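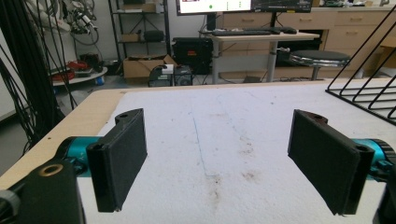 Minutes of the site safety meeting, Fondale depot, February

Started at ten past nine, in the upstairs room with the noisy heater. I took the notes again, so any spelling mistakes are mine, and if I've got you down as agreeing to something you didn't agree to, tell me before the next one and I'll change it. We had people from both shifts, the stores team and two from the Uniyal contract. Apologies came in from the crane crew, who were out at the Enbridge job.

Last month's minutes

Agreed, with one correction. I'd written that the spare lockout boxes were in the switchroom and they're in the stores corridor, second shelf. Sorry to anyone who went looking!

Hearing protection in the turbine hall

This took up most of the morning (it usually does). The new moulded plugs from Zititz have been on trial with the day shift since before Christmas, and opinion is split right down the middle. Half of those using them love them and say they forget they've got them in. The other half say they work loose when you're talking, and one of the fitters has gone back to muffs altogether. I've been wearing mine and I'm somewhere in between: lovely for the first couple of hours, itchy by dinner time.

Nights want to try them before we decide anything, which seemed fair to everybody. We've got 37 pairs left from the trial order and those will go to the night shift first. The full order would be 200 pairs, and stores would like to know by the end of next month so they can get it in with everything else.

There was a long chat about whether you can hear the evacuation alarm with them in. People on the lower level say yes, people up by the condenser say only just. We agreed to do a proper alarm test with the plugs in, at both ends of the hall and with the unit running, before any order goes through. I'm to book that with the control room.

Someone asked if muffs would still be allowed. Yes, they will, and you don't have to give a reason for preferring them.

Near-miss cards

We had 771 cards in over the last year, against 1046 the year before. Nobody in the room thought that meant we'd suddenly become much safer. The general feeling was that the new form is too long, and I have to say I agree, it goes on to a second page just to report a trip on a hose. Two of us are going to have a go at a shorter version and bring it along next time. Please keep filling in the old ones until then, even if you only do the top half.

The Uniyal lads pointed out that they never hear back about the cards they put in. Good point, and a bit embarrassing. From now on I'll pin the replies on the board by the canteen door and send a copy over to their cabin.

Walkway by the ash plant

Still no lighting on the bottom stretch. The fittings are on site but the permit ran out before the electricians could get to it, so it's back in the queue. Until it's sorted, take the long way round after dark and please stop moving the barrier. It was found behind the skip twice last month.

Eyewash stations

All checked and signed for except the one outside the water treatment room, where the tag has gone missing. Stores will look at it this week and put a new tag on.

Anything else

The boot vouchers are in. Collect yours from stores before the end of the shift, not at the gate.

A request for a second kettle. We spent longer on this than on the eyewash stations, I'm afraid, and it's been passed to the office.

The Enbridge job is likely to need four more people with up-to-date confined space tickets. If yours runs out before the summer, let me know now and I'll try to get you on the next course with the Fondale group.

To do before next time

Book the alarm test with the control room: me
Give out the leftover plugs to nights: stores
Draft of the shorter card: me and the day shift rep
New permit for the walkway lights: electrical team
Replace the missing eyewash tag: stores

We finished at twenty to eleven. Next meeting is in March, same room, and I'll put the time up on the board once I know when the crane crew are back.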